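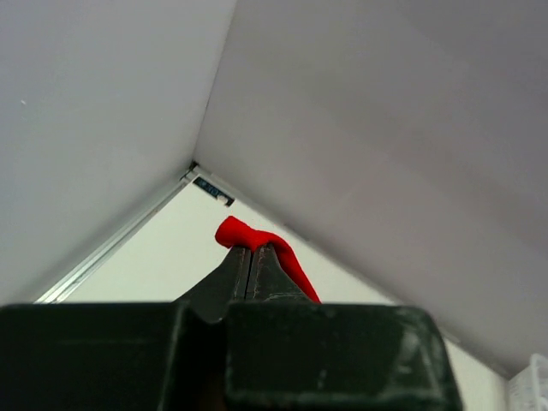 Vol. 18, p. 2

Helley Buyer's Pages: Pricing an Enclosed Gripper Cell

The gripper is the part everyone wants to talk about, so it gets the first paragraph and then we move on. Two tapered fingers closing on something red and floppy is a modest job by the standards of a trade show. It is also a fair picture of what you'll be paying for over the next few years: small, limp items, picked up by the tips, again and again, until the housing is scuffed and the fingers have lost their showroom finish.

Scuffs are free. Fingers are a consumable, and most first budgets leave them out. We sell the Luvance tapered finger in pairs, and we suggest ordering 10 pairs with the cell. Customers who order one pair call us in April, wanting the next pair by yesterday. We are happy to hear from them, and so is the courier.

Panels and rail

Pale panels on aluminum rail look like the dull end of the quote, and they are. Please read it anyway. A sloped top costs more than a flat one because the panels meet at an angle and somebody has to cut that angle twice. Check three things before you sign:

- Is the rail priced by the cut piece or by the full length? (Offcuts make a lovely souvenir at full price.)
- Does the gap between rail and panel stay open, or is a filler panel extra?
- Can one panel come off without taking down its neighbor?

The Kitano frame kit answers yes to the last one. The Kneževič kit costs less and answers "with two people."

What the base price covers

The Helley starter cell, part no. 767, includes the frame, panels, one gripper, one pair of fingers and a cable set of optimistic length. It does not include the arm, the bench, or bins for whatever you plan to pick. Bins are cheap. Buy them locally, and buy them before the installer arrives at an hourly rate to watch you look for one.

Lead time is 18 weeks from a signed order. A verbal yes does not start the clock, however warmly it was meant.

Soft goods

If your parts fold, drape or dangle, send us a bag of them with the inquiry. A drawing of a limp thing is not much use. We'll quote finger tips to suit and return what's left of your samples.

Prices reviewed 22/06/2023.

Related items
Luvance tapered fingers, pair
Kitano sloped frame kit
Kneževič economy frame kit
Replacement panels, cut to order

Helley | Contact sales | Terms of supply | © Helley, all rights reserved | Back to top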